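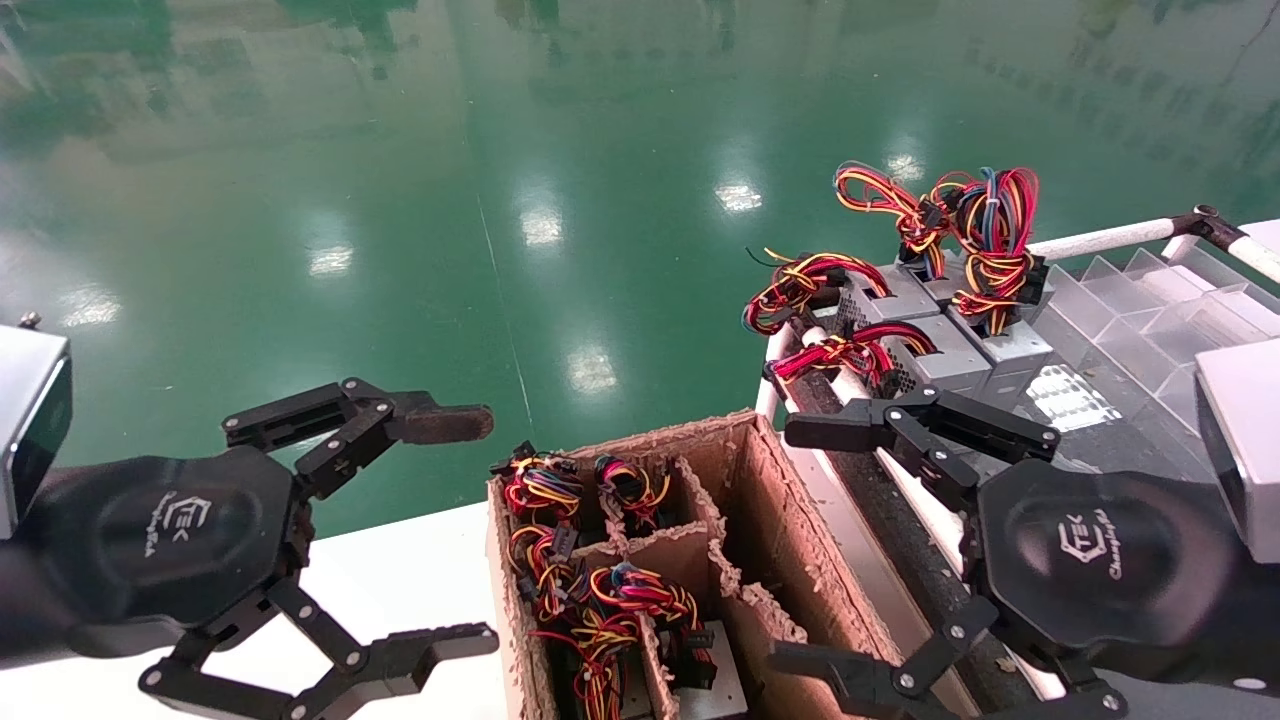

Harness box at the packing station, cardboard dividers in, conveyor to the right.

2020-04-06

Spent the morning on how the wire harnesses are kept at the line. Rozália Hubáček asked for this after the last Plirkari order, when we had connectors coming back with bent latches and could not say where the damage was done. My own view is that most of it happens in the box, when someone pulls one harness and its neighbour comes with it.

The box is the ordinary brown corrugated one with the divider grid. One coiled bundle to a cell, connectors tucked into the coil where they will go. The colours are the usual red, yellow, orange, black and blue. The top edges of the board have gone torn and fuzzy. The fluff catches on the small black connectors, and I picked a fair bit of it out of the housings with tweezers. I don't like that near the power supply units at all.

Things noted while handling them:

Coils made up by the Lernell method (wound round the hand, tail passed through twice) stay in their cell. Coils that are only folded over open up again and the loops climb the wall. One in the front row has its red and yellow loops spilling forward, and the ones like that are the ones that snag.

Pulling by the loop brings the connectors up last and they drag on the divider. Pulling by the connectors is worse for the crimps. Lifting the whole coil from underneath is fine but needs room at the sides, and the cells are tight for anyone with big hands.

The dividers lift out with the harness if it is caught. Had this 2 times in 12 pulls, same corner both times. Tape at the corners would stop it, but then the grid can't be folded flat for return.

Tried the spare plastic tote from Urquhart with the same divider grid dropped in. No fluff, obviously, but the grid is short of the wall by 8 mm on one side and slides about. Could be packed out with a strip of foam. The tote is also deeper, so you are reaching down into it, and I found myself going for the loops again because they were what I could get hold of.

Stock at the moment is 700 harnesses, all the same length, still in the supplier's cartons. They arrive bulk packed, so whatever we choose has to be filled by hand here. Cirnen quoted us in November for harnesses delivered in trays. I have the paper somewhere and will dig it out, the price may have moved.

For now:
– trim the torn edges with a knife and run paper tape over the top of the walls
– recoil anything that has been folded, before it goes in a cell
– no second bundle on top of a full cell, even at the end of a shift
– partly used boxes go back on the shelf with the lid on

The tape wants to be the paper sort. Clear tape stuck to the insulation when I tried it and left a mark on one of the yellow wires. Put that harness aside in the scrap bin, tagged.

Still to do: check the latch on every connector in one box before and after a normal shift, same box, same place. Without that we are guessing. Ask Rozália if she still has the returned ones, I would like to see which side the latches are bent on.

Foam strip – ask stores.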